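Vallness Home Birth Pool, Standard Size

Item 761

The Vallness is an inflatable birth pool for use at home or in a birth center. It has a padded floor, a seat molded into one end, and handles on the inside and outside of the wall. It is sold alone or as part of the Cimmont kit, and it can also be rented by the month from our Trovham store.

The wall is made of separate chambers stacked one on top of another. Each chamber has its own valve, so if one goes soft during labor the others keep their shape. The floor is a separate chamber too and should be filled first. Most people find the top ring comfortable to lean over on hands and knees when it is filled firm, and better for resting the head when a little air is let back out.

There are 8 handles in total, 4 inside and 4 outside. The inside ones are set low enough to hold while squatting. The outside ones are for moving the empty pool across a room. Do not use them to drag a pool with water in it.

What comes in the box

Pool
Drawstring storage bag
Patch kit
Printed setup guide

The pool does not come with a liner, pump or hose. A new liner is needed for every birth, including the first. We sell the Urquijo liner, which is cut for this pool and has elastic at the rim so it stays put when you climb in and out. Liners from other makers may fit, but a liner that is too small pulls up off the seat and leaves a fold underneath you.

The Cimmont kit adds one Urquijo liner, an electric air pump, a drinking-water-safe hose, a faucet adapter, a floating thermometer, a debris net and a drain pump. If you already have a kitchen faucet with a standard threaded end you will probably not need the adapter, but try the hose on it before your due date. Pull-out sprayer faucets do not work with our adapter. Use the bathroom sink or the shower arm instead.

Choosing a spot

Pick a level place on the ground floor if you can. Upstairs rooms may be fine, but a full pool is heavy and you should ask someone who knows the building. Leave room to walk on at least three sides so your midwife can reach you. Tile, wood and carpet are all suitable. Sweep first, then lay down a tarp or an old blanket.

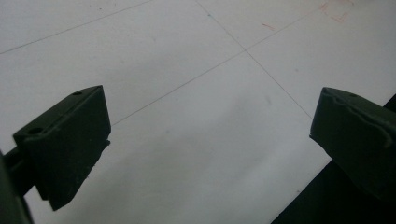 Smooth white floor tile.

Hard floors get slippery when people come and go with wet feet – put towels down along the side you plan to use for getting out. On carpet, a plastic sheet that reaches well past the pool will catch most splashes.

Filling

Do a practice run a few weeks ahead. Inflate the pool, leave it up overnight and check that it is still firm in the morning. You can do this without water. It will also tell you how long your pump takes.

On the day, start filling when your midwife tells you to. Many water heaters run out before the pool is full, so turn yours up the day before if it is safe to do so, and keep large pots ready on the stove. Pour hot water in only when the pool is empty of people. Your midwife will tell you what temperature she wants and when to get in.

Never leave children alone near the pool, filled or not.

Rental

Rental pools go out with a new liner and are cleaned and pressure tested when they come back. Book by the seventh month if possible. February fills up early every year. The rental period can be extended at no charge if the baby is late – call the store and give us the item number. Used liners should be thrown away and not sent back.

Returns

Unopened pools may be returned within 7 days of delivery. Liners cannot be returned once the seal is broken. Pools that have held water are not returnable unless there is a fault in the material or a seam.

This page is general product information. Talk with your midwife or doctor about whether a water birth is right for you.

Page updated 06/07/2014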